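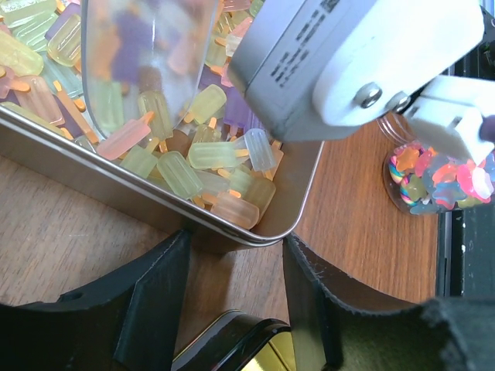 Jeltow Renewable Energy Working Group
Minutes, Thu 27 May

Present: S. Dmytriv (chair), M. Polishchuk (minutes), members as per sign-in sheet.

1. Previous minutes
February minutes accepted with one correction: the Vultska feeder is rated in kVA, not kW.

2. Wind monitoring, Vultska ridge
Mast data recovery was below target owing to icing on the upper anemometer. Heated sensor to be priced. M. Polishchuk to obtain two quotes.

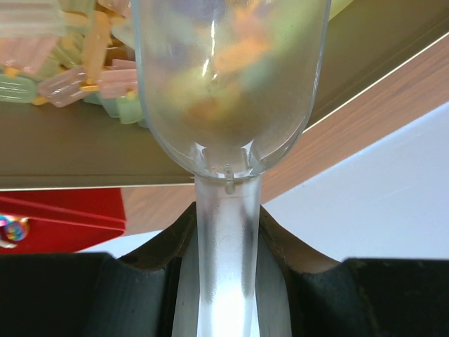

3. Community battery, Covberg Road
The distributor has returned the connection study. Export is capped at 147 kW until the transformer is replaced. S. Dmytriv noted that the cap applies at the meter and includes the rooftop arrays at the hall. Moved that the application proceed at the capped figure. Carried, 6 for, 2 against.

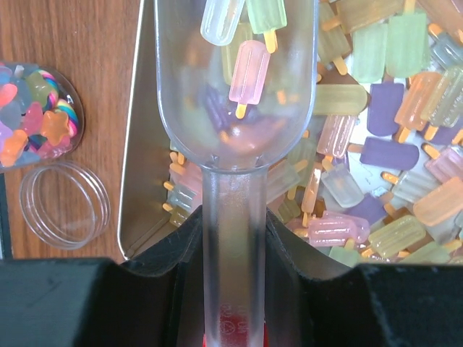

4. Inverter settings
Volt-var response to be checked at all five sites against the current standard. Firmware versions to be recorded in the asset register at the same visit.

5. Correspondence
Letter from the Guimarães exchange group on metering data formats. Received. Reply held over to next meeting.

Meeting closed 8:40 pm.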